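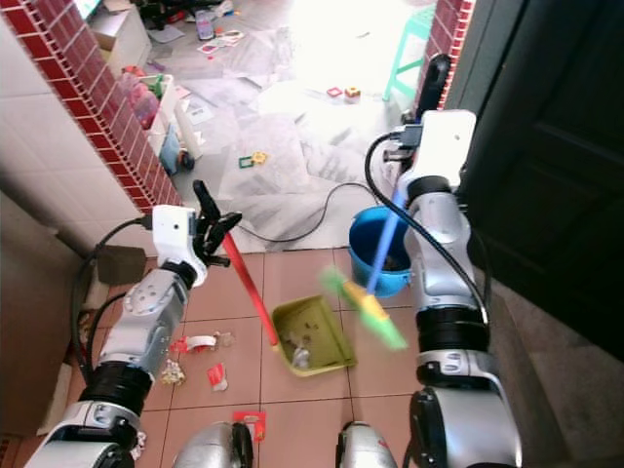
Dustpan, floor tiles, red handle.

The drive is finally done. If you've been reading since last June you'll know that every time it rained properly, the water came down the lane, turned left at our gatepost as if it had been invited, and ran straight down the slope to the garage door. We had sandbags. We had a plank. We had a very expensive rubber strip that was supposed to seal the bottom of the door and which floated off into next door's hedge (sorry, next door).

So this winter I gave in and we had a proper channel drain put across the front of the garage, and I've had so many messages asking what we went for that I thought I'd write the whole thing up. It's long. Get a tea.

First, the shape of the problem. Our drive drops quite a bit from the lane to the house, and the old tarmac had sunk in the middle, so it worked like a gutter. There was already a little square gully by the downpipe, but the water was going past it at such a lick that hardly any went in. What you want in that situation is a long slot right across the way the water is travelling, so it can't dodge round the side. I knew that much from staring at other people's drives, a hobby I do not recommend if you want to be invited to things.

What I didn't know was how many kinds there are. You can have plastic channels, which are light and cheap and fine for a patio. You can have concrete ones, which weigh a ton and need two people and some swearing. And then there's polymer concrete, which is stone and sand held together with resin, so it's a lot stronger than it looks and smoother on the inside.
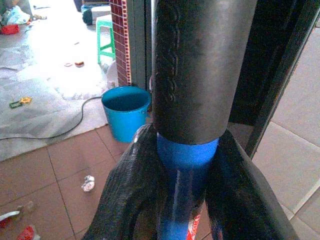

I went to Steyn, the merchants out on the Emside road, with a drawing on the back of a council tax envelope. I thought they'd laugh, but the man on the trade counter turned it over, drew a much better one, and asked me the question I should have asked myself, namely what was going to drive over it. I said a hatchback. He said what about the oil lorry? And of course the oil lorry backs right up to the garage twice a year, and it would have gone through a patio grate like a boot through a cracker.

That's the loading class, by the way. The channel and grate are tested together and given a letter and a number – A15 for feet and bicycles, B125 for cars, C250 for heavier stuff, and up from there until you get to airports. We went for C250 with a ductile iron grate that bolts down. It cost more than I wanted. The galvanised one was prettier in the catalogue, and I still look at the page now and then, but the iron has gone a nice brown already and I've stopped minding.

The channel itself is a Drimico one in polymer concrete, 162 mm wide on the outside. They come in metre lengths and we needed 3, plus an end cap, an outlet box with a little bucket in it to catch the grit, and a foul air trap I'd never heard of and now feel quite strongly about.

The garage end: digging it in

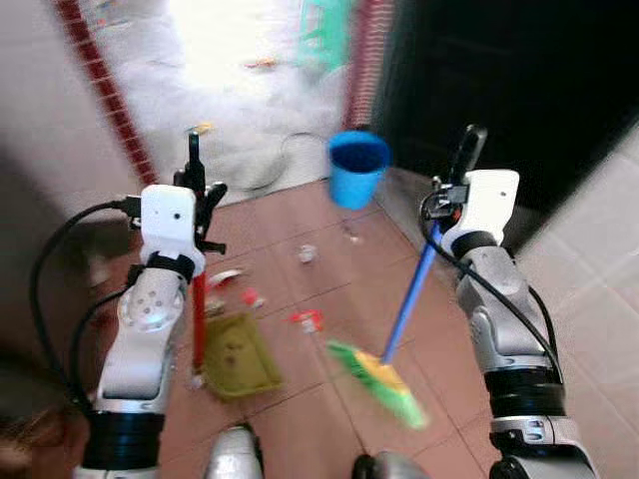 Words by Áine Ó Dálaigh | March 17, 2018 | Filed under: House, Drains, Moaning

I was going to do the digging myself. I got as far as hiring the saw to cut the tarmac, looked at the saw, and rang a firm in Pandusley. Two of them turned up with a van and a radio and took 5 days over it, with one lost to frost, when you mustn't pour.

The trench was much bigger than I'd pictured. The channel is quite a slim thing but it wants a bed of concrete underneath and a good shoulder of it up both sides, and for our loading class the maker's sheet asked for more than I'd allowed for on my envelope. They strung a line across, set the outlet box first at the low end, and worked back up from there, butting each length against the last and sealing the joints. The grates stay in while the concrete goes round, so the sides don't get squeezed inwards. I'd have taken them out to keep them clean, and then I'd have never got them back in again.

Two things I'd pass on if you're doing the same. One, the top of the grate should sit a few millimetres below the finished surface. Ours looked too low to me and I said so, and was told very politely to wait. They were right. Water finds it straight away and the tyres don't catch on the edge. Two, find out where your outlet is going before you buy anything. Ours goes to a soakaway under the front lawn, and digging that was more work than the drain. You can't just poke rainwater into the foul sewer because it happens to be handy, and you'd need to speak to the water company before connecting to anything of theirs.

The bill, as you'll all ask anyway: £2,342 for the lot, including the soakaway, the tarmac made good and taking the rubble away. I had roughly half that in my head when we started. My head was wrong. 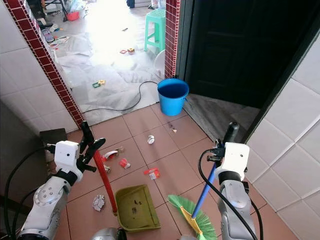
Brush head down on the tiles, beside the dustpan.

It has rained hard twice now. The first time I stood in the garage doorway in my dressing gown with a torch, watching the water come down the drive in a sheet and just drop out of sight at the grate. I may have cheered. The garage floor stayed dry apart from a bit blown in under the door, and I've moved the freezer back to where it used to live.

The grit bucket was a surprise – I lifted it out after the second lot and it was nearly full of lane, basically, leaves and gravel and one rather good marble. I'm going to empty it monthly until I know what it needs. The bolts want a smear of grease each time too, or so the Steyn man says.

Still to do: the gatepost, which leans, and the strip of lawn over the soakaway, which looks like somebody buried a horse in it. I've got the seed but it's too cold to sow yet, so that'll be the next post, unless the gatepost goes first.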